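Monday, evening

Rain since lunch, and the bus back from the Flokisley stop was full, so I stood the whole way with my bag between my feet. I write this at the kitchen table before I forget the order of things. Tomorrow I must put it properly in the report and then I will want the details.

The question of the month is still the same: do we keep the ribbed rubber pads, or do we go back to the smooth black fingers with the little notch at the tip. Rovden wants one answer for the small-parts cell and I cannot give one. In August I was sure it would be the rubber. Now I am less sure, and it annoys me, because I already said it aloud in a meeting.

I arrived early, at half past seven, to have the room quiet. The controller did not want to start. It gave fault 2708 again, the same as last week, and again the manual says only "check supply and restart". I checked the supply and I restarted. On the second time it was good. I have written the number on the inside of the cabinet door so that I stop searching for it in the manual each time.

The work itself is simple to explain to my family and very hard to do. There is a steel tray with electronic parts on white paper, and yellow bins on both sides, and the arm must carry each part from the tray to its bin. The round red board is the part that everybody looks at when they visit. For me the boards are not so difficult. They are stiff, they have an edge, and if the pads close flat the board comes up. The wires are the real trouble. A wire moves away when you touch it, and it never lies the same way two times.

Most of the morning went to the thin ones. With the smooth fingers I got 3 good picks from 9 on the little motor with the wire lead, and this was after I moved the approach lower. With the rubber I got more, but twice the lead stayed stuck to the pad after the gripper opened, and the part was hanging over the bin and did not fall. So what is better? A finger that misses, or a finger that does not let go? For the customer I think the miss is better, because the controller can see a miss and try again. A part that hangs is counted as delivered when it is not.
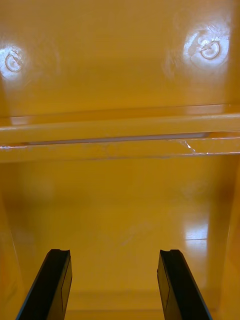
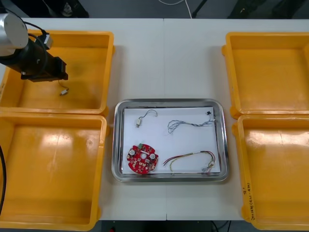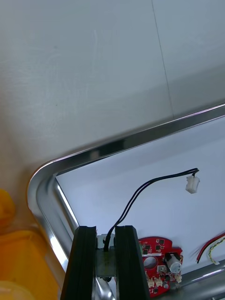
Bins and tray at the bench, two of them from the wrist and the middle one from the fixed camera.

After lunch I looked at the cameras, which I had promised myself for a long time. The fixed one is honest and a little boring. It gives the tray and all the bins in one view, and I can plan the whole path from it, but when the arm comes down over a part it hides the exact place I want to see. The wrist camera is the opposite. Close to the tray it is wonderful, I can follow a cable along its full bend to the plug. Over a bin it is nearly useless. The yellow plastic shines so much that the lamp appears in it as a white patch, and the depth values jump there like fleas. I tried with lower exposure and the patches became smaller, but then the black fingers were lost against the dark parts. I will ask Boltville if they can make the same bin in a dull finish. They will say it costs more.

The person before me chose the Baldursdóttir controller for the force signal, and on this I must admit it was a good choice. When the pad touches the paper I feel it in the numbers at once. With the old one we pushed the paper across the tray many times before we knew that we were touching anything. I still do not like the menus. To change the closing speed I must go through so many pages that I forget why I came.

One small thing I want to remember: the approach angle. I always came straight down on the cables, because it looks tidy. Today I turned the wrist a little so that the fingers close across the cable and do not lie along it, and the picks became calmer. I do not have enough of them to say it is proven. But I felt it, and I was happy for some minutes - and then the white plug turned under the finger and the next one failed.

I stopped at five. My neck hurts from leaning over the table, and I have left my good screwdriver there, I think under the cable reel.

For tomorrow: the rubber pads again, slower opening, and a small shake over the bin to see if the lead comes off. Also write to Boltville. Also buy bread, there is only the end piece left.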